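Two-Arm Lid Placement on a Packed Storage Bin: Learning from Short Demonstrations

Student project report
Ozan Türkmen
Submitted 3 June 2023

Summary

The project looked at one part of a packing job: putting a lid on a plastic storage bin with two robot arms. A policy was trained by imitation from teleoperated demonstrations. The question was whether cutting the demonstrations down to the part near contact would give a better policy than using them whole. With whole demonstrations the lid was fully closed in 61 percent of test trials. With trimmed demonstrations it was closed in 74 percent. Most of the gain came from better alignment before pressing. Pressing itself got no better, and the latching step is still the weak point.

1. Background

The work was done in the Drundgate teaching lab as part of a larger course project called Kurska. Kurska covers the packing of small goods into household containers, and each student took one stage. Mine was the closing stage. The stage before it, placing the goods, was handled by another group and is not covered in this report.

Closing a lid is easy for a person and awkward for a pair of grippers. The lid is wide and thin. If only one side is held it sags and twists. If both sides are held, the two arms have to move together, and a small difference in height between them shows up as tilt. The lid also has to go down over a rim it is nearly the same size as, so there is little room for error once the edges touch.

Earlier student work on the same bench, by the Vincze group, used a scripted motion. The bin was placed in a marked position and the arms followed fixed points. Their report says this worked well when the bin was in the right place and stopped working when it was moved by more than a finger's width. I wanted a method that could cope with a bin placed by hand.

2. Setup

The bench has two arms facing each other across a work surface covered in green cloth. Each arm carries a black gripper with rounded pads. Images come from a head camera that looks down at the surface. The control software is Sterero, the lab's own package, which records joint positions, gripper opening and camera images together. No force sensor was fitted.

The cloth gives a plain background and keeps the bin from sliding during pressing. It also wrinkles, and the wrinkles change between sessions. I did not smooth it out between trials unless a fold was under the bin.

The goods in the bin were black boxes standing on a blue liner. I kept the same boxes for the whole study. Their position varied a little from trial to trial, as it would in the full Kurska task. None of them rose above the rim in any trial that was counted. If one did, the trial was reset before the arms moved.

Two things about the objects matter for the method. First, the bin and lid are both see-through. The cloth shows through them, so the edges are often the only parts that stand out, and they can be confused with reflections. Second, the lid starts out flat on the cloth close to the bin, so the arms have to pick it up from the surface before they can place it.

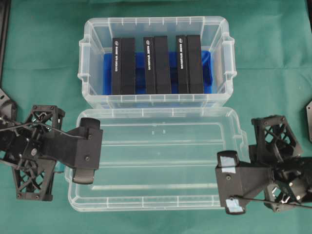
9 min read

3. Task definition

A trial starts with the bin open and the lid lying in front of it. The arms must grip the lid at its two ends, lift it, carry it over the bin, lower it onto the rim and press. I split the motion into four phases so that failures could be sorted:

Grip: both grippers hold the lid.
Carry: the lid is off the cloth and over the bin.
Align: all four corners of the lid are over the matching corners of the bin.
Press: the lid is pushed down until it sits flat on the rim.

A trial counted as closed if the lid was flat on the rim all the way around when the arms had moved away. A lid that sat flat on three sides and stuck up on the fourth was marked as partly closed and counted as a failure in the main result. Side latches were not part of the task. I tried them separately, see section 7.

4. Data collection

Demonstrations were recorded by teleoperation. The operator moved a pair of small leader arms and the bench arms copied them. I recorded most of the demonstrations myself over a few weeks in February, and two classmates recorded the rest.

In total 389 demonstrations were kept. Recordings were thrown out if the lid was dropped, if the operator stopped for a long time in the middle, or if the camera image froze. Failed attempts that the operator corrected, for example by setting the lid back down and gripping it again, were kept. I thought they might help the policy recover from its own mistakes.

The bin was moved by hand before each demonstration. I did not use marks on the cloth. Looking back, I should have written down the positions. When I later checked the first images from each recording, the bin was near the center in most of them and there were few examples toward the far side of the surface.

5. Method

Two data sets were made from the same recordings.

The whole set used every demonstration from start to finish. In these, a large share of the time is spent moving through free space, with the arms coming in from their rest positions and going back again afterward.

The trimmed set started each demonstration shortly before the first gripper closed and ended it shortly after the second gripper opened. The start point was found from the gripper opening signal and checked by eye. To get the arms to the starting area during testing, a simple scripted approach was used, which stopped above the work surface. The policy then took over.

The same network was trained on both sets with the same settings. It takes the camera image and the current joint positions and outputs a short run of joint targets for both arms. One network controls both arms. I also tried separate networks for the left and right arms early on, but the two sides drifted apart in height during the carry and I dropped the idea.

Training was stopped at the same number of steps for both sets. The trimmed set is shorter, so the network sees each part of it more often. That is a weakness of the comparison. I did one extra run in which the whole set was trained for longer, and its closing rate did not change by more than a few trials, but one run is not enough to rule the effect out.

6. Results

Each policy was tested in 152 trials. The bin was placed by hand, and the policies were swapped every few trials so that changes in lighting over the day would affect both.

Whole set: 93 closed, 59 failed.
Trimmed set: 113 closed, 39 failed.

Failures by phase, whole set: grip 14, carry 6, align 27, press 12.
Failures by phase, trimmed set: grip 11, carry 5, align 10, press 13.

The main difference is in alignment. The policy trained on whole demonstrations often lowered the lid with one corner outside the rim and kept going. The trimmed policy more often paused above the rim and shifted the lid before lowering it. The operators did this in the demonstrations too, in short movements that take up very little of a full recording.

Grip failures were similar for both. Most happened on the side where the lid lay flattest against the cloth, and the lower finger pushed the cloth into a fold. Once there was a fold, the gripper closed on the cloth and the lid together. In a few cases the cloth was lifted along with the lid and the bin moved.

Press failures were almost all partly closed lids. The arms pressed near the ends, where they had been holding, and the middle of the long side stayed up. Pressing in the middle as well would fix many of these, but only a small number of the demonstrations include it.

Reflections caused trouble on bright days. A bright stripe on the lid panel moved as the lid moved, and in some trials the policy seemed to follow it. I can't show this for certain from the recordings. Closing the blinds on one side of the room made the arms move more steadily, and I kept them closed for the test trials of both policies.

7. Latches

I made a short attempt at closing the side latches with the same method. The grippers are wide compared with the tabs, and the pads slipped off more often than they caught. After 3 days without a repeatable result I went back to the main task. Narrower fingertips would probably be needed before more data would help.

8. Limits of the study

Only one bin and one lid were used. I don't know whether the policy would work with a bin of another size or with solid walls. Solid walls might be easier to see, but the network has never been shown any.

The contents were always the same boxes. A full bin with goods that press up against the lid would need more force, and without a force sensor the policy has no direct way to tell.

The scripted approach in the trimmed condition is also a help that the whole condition did not get. A fairer test would use it for both. I ran out of bench time for this.

9. Next steps

The next student on this stage could start with the press phase. I would record new demonstrations that include a push at the middle of each long side and add them to the trimmed set. It would also be worth writing down the bin position for every recording, with a printed grid at the edge of the cloth, and recording more examples at the far side.

The recordings and the trimming script are stored with the Kurska files on the lab drive. The trimming script expects the older Sterero log format, and logs from the newer version have to be converted before it will read them.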